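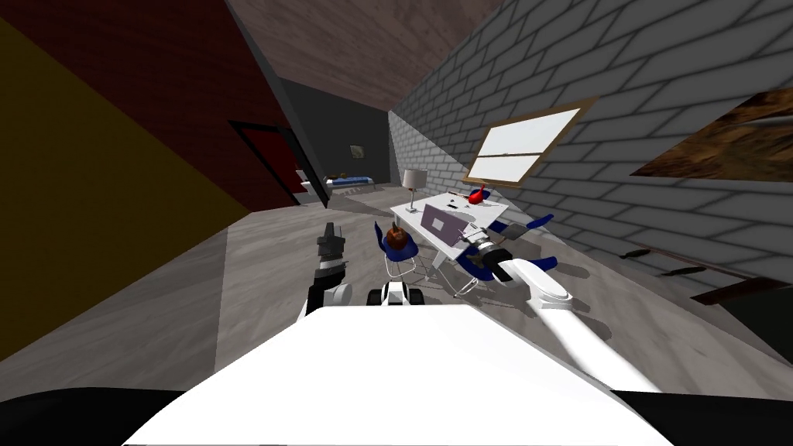 Progress report to the Jindodis Fund
Nesville footpath repair and signs, second period
16 March 2022

We use cookies to remember your settings. Accept all | Manage choices

You asked for a report of no more than two pages covering work done, money spent and lessons learned. Work first, as it is the shortest.

The path from Nesville to the old Lewis quarry is open again along its whole length. Walkers had been using it all winter anyway, ignoring our closure notice, so the reopening was quieter than the one described in our application. The drainage on the lower section has been dug out and lined with stone, and the path there now stays put when it rains. The upper section was in better shape than our survey claimed. Our survey was done in fog.

The boardwalk over the marsh is finished except for the handrail on the north side. The rail was delivered in the right length and the wrong everything else. The supplier has agreed to take it back, in a tone suggesting that we had asked for it out of spite. The replacement is due before the next report and the crossing has a rope in the meantime.

Signs

We promised you 13 signs. Ten are up. The remaining three are in the shed at Lewis, where they are correct in every detail except that they point to Skoterov as though it were a mile to the east. It has been to the west for as long as there have been maps. The proof was checked by us and signed by us, so the cost of the new panels will come out of our own funds and you will not see it in your budget lines.

The ten that are up have been well received. One farmer has asked for his to be moved because people now read it, and having read it, come up to the house to ask where the parking is. We are moving it to the far side of the gate. There is still no parking.

Money

Spending is within the grant. Stone and timber came in $600 under the estimate, mainly through buying the timber before the price went up, a piece of foresight we would like to claim and can't – the order was placed early by mistake. We ask your permission to move $300 of this to the printing line for a second run of the trail leaflet. The first run has gone. A fair number went to the Nesville coffee shop, where they are holding several tables level, but the rest seem to have reached actual walkers.

The tool hire line is overspent by a small amount. We kept the plate compactor a week longer than planned when the track was too soft to get it out again. The hire company was very understanding and charged us for the full week.

Lessons learned

Check signs against a map, and do it with the map the right way up. Survey in clear weather. If a path is closed, put the notice at both ends.

Next period

The handrail and the three signs come first. After that we will cut back the brambles on the Skoterov side, which have to wait for July so as not to disturb nesting birds. The guided opening walk will be held once the rail is fixed. You are warmly invited, and boots are advised. Receipts are attached in date order, apart from the one for gravel, which got wet and has been copied out by hand with the original stapled behind it.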